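The table came first

Raili Ikonen buys and repairs used office furniture in Leltisholm. Her company, Fultik, has one workshop and one showroom, and she spends most of her day in the second one, because there she can see how people behave near a table. I visited her in April to ask a simple question: what makes a good desk?

She did not want to begin with the desk. She wanted to begin with the floor.

"People send me the measures of the wall," she says. "Then I ask them what floor they have, and they don't know. A desk with long feet can hide a bad floor for one week. After that you put down your cup and you see the tea move."

Ikonen prefers wood floors under white furniture. She says that the white looks cold on gray carpet, and that the brown of the wood makes it softer. She also likes that a dropped screw can be heard. In the workshop she has lost, by her own estimate, more screws in carpet than anywhere else.

Before Fultik she worked for Guthrie, a dealer in school furniture, where everything had straight edges. I asked her when she began to like the curved ones.

"When I had to walk past desks the whole day," she answers. "A straight desk has a corner, and the corner is exactly where your hip is. With a wave in the front edge you have a deep place for working and a narrow place for passing. It is more difficult to sell, I know this. The customer cannot push two of them together so nicely."

Her colleague Vilho Kettunen, who takes care of the legs and the frames, does not agree completely. He says that a curved top needs more attention when the height can be adjusted, and that customers often put the heavy things on the wrong side.

"They put the monitor, the printer and the plant on the wide part, all of them," says Kettunen. "The narrow end has nothing. Then they call and say that the desk is shaking. I go there, I move the plant, and I come back home."
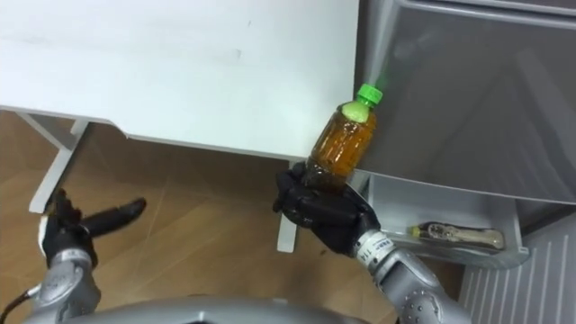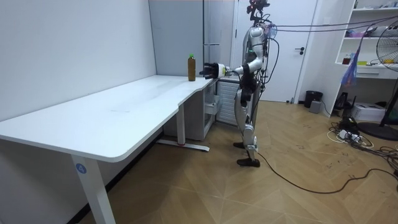 White tabletop, wood floor, and a bottle with a green cap.

We spoke also about surfaces. A matte white top shows smudges, and many buyers are afraid of this. Ikonen thinks they should not be.

"Every table shows something. On black you see dust, on glass you see fingers. On matte white you see where a person has been working, and you take a soft cloth and a little dish soap. Please don't use the rough side of the sponge. I have bought back desks which were cleaned with the rough side for years, and there is nothing I can do for them."

And drinks on the desk? Some offices forbid them. Ikonen finds this rule too strict.

"A bottle with a screw cap is fine. I have one myself all day. An open glass, I would put it far from the edge and far from the papers. But if you cannot drink at your desk, you will sit somewhere else, and why did you buy the desk then?"

The price is a question that comes in every conversation. A used adjustable desk in good condition costs 900 at Fultik, and a new one of the Dranari series, which she also sells, costs 2000. She advises to try both standing up, with shoes on, for the length of a real phone call. Most people, she says, press the button up and down two times and think that they have tested it.

Before I left, I asked Kettunen what he checks first when a desk comes in. He checks the feet, then the crossbar, then he leans on the far corner with his elbow and waits.

"If it is quiet, I start to clean it," he says. "If it is not quiet, I make coffee and take out the tools."

The showroom is closed on Mondays. Used desks can be viewed without an appointment, but for the curved ones it is better to call first.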